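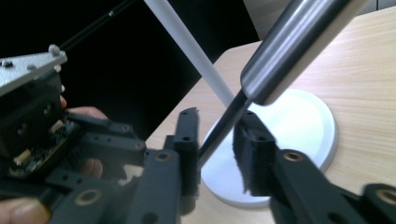 Jeltus hand-held gripper closing on the thin black rod of a desk lamp.

Jeltus Hand-Held Gripper
Two-jaw data collection tool, Foranow workshop build

The Jeltus is a two-jaw gripper you hold in your hand. An operator picks things up, turns them, opens them or sets them down, and the recording is used to train a robot arm fitted with the same jaws. No arm is needed at the recording site. A table, a charged battery pack and a person are enough.

We build it for labs and small companies that want demonstrations from homes, offices and shops, where bringing in a full robot is too slow or too expensive.

Jaws

Each jaw is a stack of black linkage plates with round metal bushings at the pivots. The plates have a row of extra holes so the fingertips and other parts can be moved or replaced. Squeezing the grip closes both jaws together. They stay parallel through the whole stroke, so a thin part such as a lamp rod or a pen is held flat between the tips and does not roll out.

Fingertips are sold in two types:

Hard tip. Upright, notched at the top, two mounting holes. Good for edges, handles and switches.
Foam pad. Black, soft, rough surface. Good for smooth or round parts that should not be scratched.

You can fit one type on both sides or mix them. The foam wears. It starts to fray along the lower edge first, and this does not affect the hold until the backing shows through. Replacement pads come in packs of 6.

Housing and electronics

The housing carries a metal plate on top for mounting a camera. The board sits low in the housing and the connectors can be reached without opening the case. This makes cable changes quick, but it also means the unit should be kept away from liquids. It is not sealed. Do not use it for sink work or for pouring tasks without the splash cover, which is a separate part.

Holding it

Support the tool from behind and below. Fingers can rest on or near the linkages, but keep them clear of the gap between moving plates. First-time users tend to squeeze too hard. For light objects, close until the tips touch and then stop.

Recording

Files are written to a card and can be copied to a computer with the Odari transfer program, included with every unit. Odari runs on Windows and Linux. A Mac version is planned for March. A 100-episode practice set is included so you can check your processing steps before recording your own.

Tuấn Ông, who runs our test bench, used one unit for 1,274 desk and kitchen episodes before changing a bushing. Our suggested service point is 2,000 episodes. The service kit has bushings, screws and a hex key.

In the box

Gripper
One pair of hard tips, one pair of foam pads
Battery pack and charger
Card and card reader
Odari license for one computer
Printed setup sheet

Sold separately

Splash cover
Service kit
Foam pads, pack of 6
Qian wrist strap
Arm adapter plate

Ordering

Units are built to order. Left-handed grips cost the same but should be requested when you place the order. For quotes, loan units or questions about the arm adapter, write to Rosalía Montes through the Foranow contact form and include the make of your arm.

Page updated February 2021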